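Does the checklist do what we say it does?
Speaker notes, 16 March 2024
Clullard spring meeting, afternoon session

Slide 1 – title
Wait for the doors to close. Say who I am, skip the biography. Start with the question: how many of you have signed a surgical checklist you didn't hear read out loud? Leave a pause. Don't ask for hands.

Slide 2 – where I stand
I'm not against checklists. I've used one for most of my working life and would be nervous without it. My complaint is with the claims made for them. We talk as though the sheet of paper does the work, and then we audit the sheet of paper. Those audits come back close to perfect every year, which ought to bother us more than it does.

Slide 3 – the Tallen numbers
Tallen reviewed 2,135 operations. Every box ticked in nearly all of them. Great slide for a board meeting.
Then they sent observers into the room for 914 of those cases. In 74 of them, the pause before incision didn't happen at all. The form said it did.
Go slowly here. People will want to photograph this one.
Expect the objection that observers change behavior. Yes, they do, and probably for the better, so the unobserved cases may well be worse. I can't prove that. Say so.

Slide 4 – what a pause is for
Three things are supposed to happen: right patient, right procedure, right side. Everyone stops. Everyone listens. What I see more often is one person reading to a room that is still counting, plugging in and chatting. The reader speeds up. Somebody says "agreed" before the sentence is over.

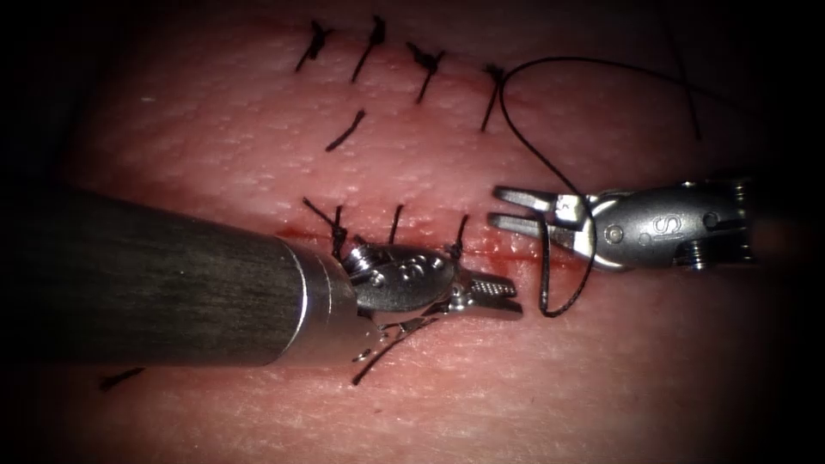

By this stage the chance to ask the awkward question has mostly gone. You can still speak up after the first cut, of course, and people do. But the social cost has gone up, and a junior nurse knows it better than anyone on this program.

Slide 5 – Paju
Paju got a lot of attention for its redesign. New layout, bigger type, colors. Scores rose in February and stayed up. I'd be careful. They changed the form, retrained the staff and brought in a new theater manager in the same month. Which one of those did it? The report credits the form. I'd put my money on the manager, but that's a hunch.

Slide 6 – the software pitch
Some of you will have had the Drestudine demo. A screen on the wall, prompts, a log of who confirmed what. It looks good. I asked for data on harm and was given data on completion. Asked again, same answer. Don't be rude about this, they may be in the audience.

Slide 7 – what I'd try
Stop reporting completion rates for a year. Watch 2 lists a month instead, start to finish, and write down what was said.
Let someone other than the surgeon start the pause.
Cut any item that has never stopped a case or changed a plan. Keep a record of what you cut – I could be wrong about some of it.

Slide 8 – questions
Likely first question: "Isn't a bad checklist better than none?" Maybe. I'd like to see it tested before I agree.
If asked about cost, refer to the handout. Leave slide 3 up during questions.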